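Bimanual cloth handling: policy stalls once both shoulders are held
6 replies · 3 shares

fidelina_i
Hello all, and apologies for the ramble. We're training a two-arm garment policy at Stistville on 400 demos, using the Suladell planner for the gross moves. Picking up is lovely now! But once both grippers have a shoulder of the blouse, the left and right action chunks drift out of step and the cloth gets tugged.

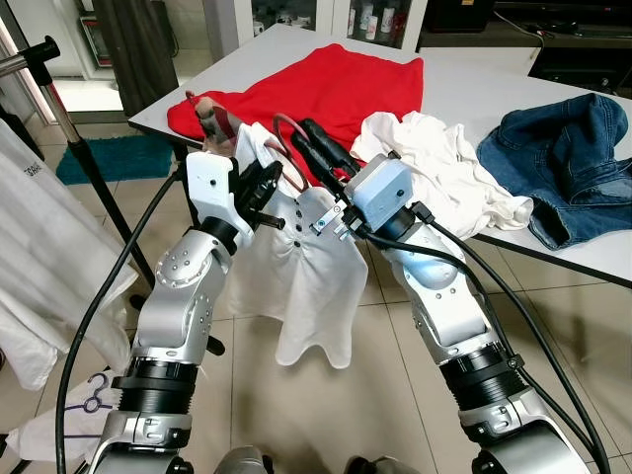 Reply 1 — ankit_pal
I'd look at your timestamps before retraining anything, dear. Ours were 200 ms apart between the arms and the network had dutifully learnt the lag.

Reply 2 — thu.cu
Not so sure, Ankit. A fixed lag would show up in the pick as well. I'd blame the head view, as a held garment hides half of what the policy needs. Do lean on the wrist cameras, although they bring their own muddle — a racket shaft between the fingers, a towel wrapped round it and somebody's hand at the top

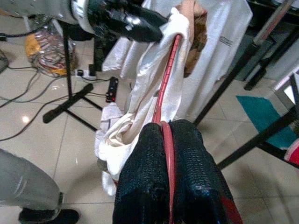
and my segmenter wanted to call the whole lot one object. I ended up masking hands in training, and it helped a good deal.

Reply 3 — ankit_pal
Masking hands is asking for trouble if people work near the arms. We'll have to disagree on that one, fondly.

Reply 4 — fidelina_i
Thank you both, I'll check the clocks first. Episode 853 is the one I'd most like a second opinion on — the grasp score sits very low with a great bunch of fabric in the fingers.

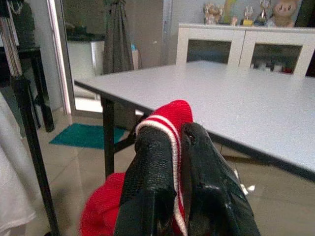

Wrist view, red knit in the gripper

Like · 3 comments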